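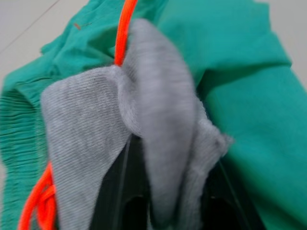 Wilson Benavides reckons a monk who gets famous has already failed at the job, and he told me so over the fence before I'd had my coffee. I've been chewing on it ever since. The old abbot at Tollasar took 34 years to get a name for himself, and he never went looking for it — people just kept walking up the hill to hear him talk (badly, I'm told, with a terrible mumble).

Now his 2 surviving notebooks are being printed, and half my meditation group is cross about it. I'm all for it! Teachings locked in a cupboard don't do the neighbours much good. 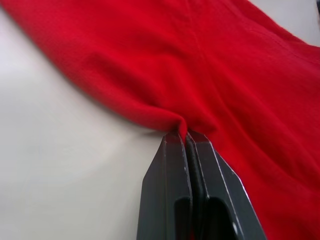

Maximiliano Maldonado wrote in to ask whether the abbot would have wanted his doubts published along with his sermons. Fair question, and I don't know. But the doubts are my favourite part, and I'd sooner honour a bloke who had a few.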